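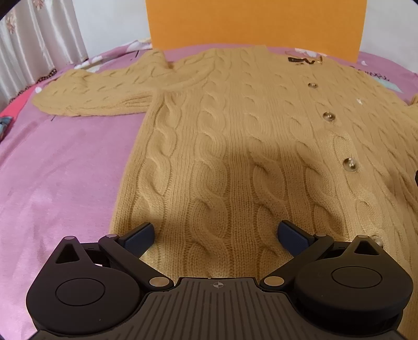

Cable-knit cardigan on a pink bedspread.

How to Get Ready for Your First Exchange Student

Your family has been matched and the arrival date is on the calendar. These steps cover the weeks before your student lands and the first month after. They were written for families in the Testton area hosting through the Dovuleo school-year program, but most of them apply to any program.

Step 1: Finish the paperwork first

Every adult in the house needs a completed background check before the match is final. If you have a college student who comes home for the summer, that person counts as living in the house. Send in the home visit form, two references and the school enrollment letter together. Packets that arrive in pieces go to the bottom of the pile.

Make copies of everything and keep them in one folder. Add the student's insurance card and medical release when you get them. You will need both at the first doctor visit, and the school office may ask for them too.

Step 2: Write before the student arrives

Send the first message within a week of the match. Keep it short. Tell the student who lives in the house, what pets you have, how far the school is and what the weather is like. Then ask a few questions that are easy to answer. What do you eat for breakfast? Do you play a sport? Is there anything you're allergic to?

Try to set up one video call with the student's parents. It can be awkward, especially if there is a language gap, but parents relax once they have seen your faces and heard your voices.

Step 3: Get the bedroom ready

The program requires a real bed, a door that closes and a window. A student may share a room with a host sibling of the same sex who is close in age. Clear out at least half the closet and two full drawers. Students often arrive with one suitcase and go home with two.

Put a lamp near the bed and a plug adapter on the desk. Leave the walls mostly bare so the student can put things up.

Step 4: Agree on house rules

Write the rules on one sheet of paper and go over them on the second or third day, after the student has slept. Cover these points:

Curfew on school nights and weekends
Chores, and which day they are due
Laundry — who does it and how the machine works
Phone use at dinner and at night
Who pays for what
Rides, and how much notice you need

Treat the student the same as your own kids. If your kids unload the dishwasher, the student does too.

Step 5: Talk about money

Host families provide meals and a place to sleep. Students pay for their own clothes, phone plan, school trips and entertainment. When you eat out as a family, you pay. Most students in our group spend almost $35 a week, and it helps to tell them that early so they can plan with their parents.

Step 6: Plan a quiet first week

Do not schedule a big party. The student will be tired from the trip and from listening to English all day. Drive the route to school, show them the library and get a phone number working. Limit calls home to 15 minutes a day for the first couple of weeks if the student agrees to it. Long calls every night tend to make homesickness worse.

Step 7: Check in once a month

Your local coordinator will contact you and the student separately every month. Bring up small problems then — food, bathroom time, a messy room — before they grow. If something can't wait, call the Hapeta support line at extension 2234.

Students placed for the full year go home after school lets out in May. Return flights are booked through Binitora Travel, so check the date with them before you plan a family vacation.

Updated 24 August 2019

Contact the host family desk | © Dovuleo Host Families of Testton | Back to top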